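Ticket 142: parcel tracking emails going out twice
Opened by: Begoña Soler
Assigned to: Ezequiel Villanueva
Status: waiting on customer

Since Sunday every customer order from the Gorum shop sends 2 dispatch emails. Same tracking number in both. Customers are ringing to ask if they have been charged again. They have not, I checked the till report.

Ezequiel: Please check the last three files you uploaded to the shop's media folder.

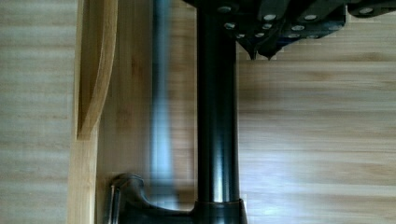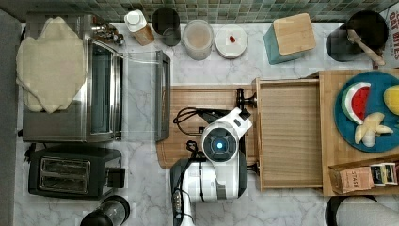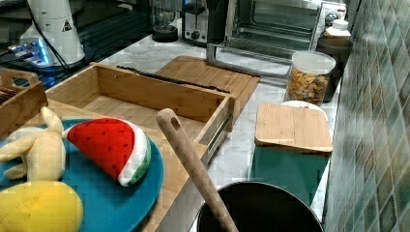
Ezequiel: Uploads are fine. The mail log shows the queue job running at 900 seconds and again from the old Paredes plugin, which was switched back on by the update. I have turned it off and cleared the queue.

Begoña: Placed a test order, one email so far. Ainhoa's order from this morning still got two.

Ezequiel: Hers was queued before the change. Leave it five days and tell me if any more doubles come in.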